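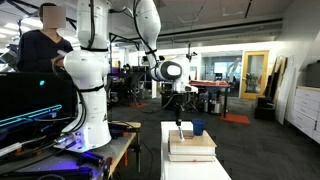
Home News What's On Get Involved Back Issues Contact

Book mending mornings return to Mikumside

Tue 14 January

The book mending mornings are back! After a long break over the autumn, the sessions at Mikumside start again this month, and there is already a healthy pile of hardbacks waiting for attention on the shelves by the door.

If you missed them last year, the idea is very simple. You bring in a book that has seen better days (a cracked hinge, a loose page, a cover that has parted company with the rest) and you learn to put it right yourself, with somebody patient beside you. It costs nothing to come along, and the paste, paper and cloth are all provided.

Agnese Sepp is running the mornings again, and she could hardly be more pleased. "I love hardbacks because there's so much you can do for them," she told us. "People bring me a cookery book that's been dropped in the sink and they're nearly in tears, and by lunchtime they've got it standing up on its own again. It's a lovely thing to see."

There is one big change this year, and it's a good one. The old library at Buvham is passing on its spare stock, 3317 books in all, and the ones in the worst state are coming to Mikumside first. Some need only a clean and a new label. Others are going to need weeks of work, and Agnese has her eye on a set of bound walking guides whose spines were eaten away by damp. She has promised to do the first volume as a demonstration, so do try to get to the opening session if you'd like to watch one taken right back to its boards and built up again.

Once they are mended, the books will go out to the reading corner at Stostamus, where there is shelf space for 400 of them. The rest will be given away at a book fair in the spring. We've seen the first few finished ones and they look marvellous, especially a fat old atlas with new plain cloth on its back and the original lettering saved and stuck on top.

The bookbinder Ķēniņš has kindly offered offcuts of board and cloth, including a big roll of dark green that would suit almost anything. There's also a nipping press on loan, heavy enough that it took two people and a trolley to get it up the ramp. Everybody wants a go on it.

Each morning has room for six people, and the first two dates are nearly full. Beginners are very welcome, and so are children over ten if they come with a grown-up. Wear something you don't mind getting paste on, and bring an apron if you have one. If your book is valuable or very old, please show it to Agnese before you start, as some things are better left to a specialist. Paperbacks can be mended too, though she warns that the modern glued ones can be fiddly and might need a second visit.

Last year's sessions saved 85 books between them, among them three school atlases, a family Bible and a much-chewed book of bedtime stories that has now gone back to its owner's grandchildren. With the Buvham boxes on their way, that total should be left well behind by summer.

To book a place, ring the office or put your name on the sheet in the entrance hall. Boxes from Buvham can be looked through at any session, and if you take a fancy to something in there, you're welcome to be the one who mends it.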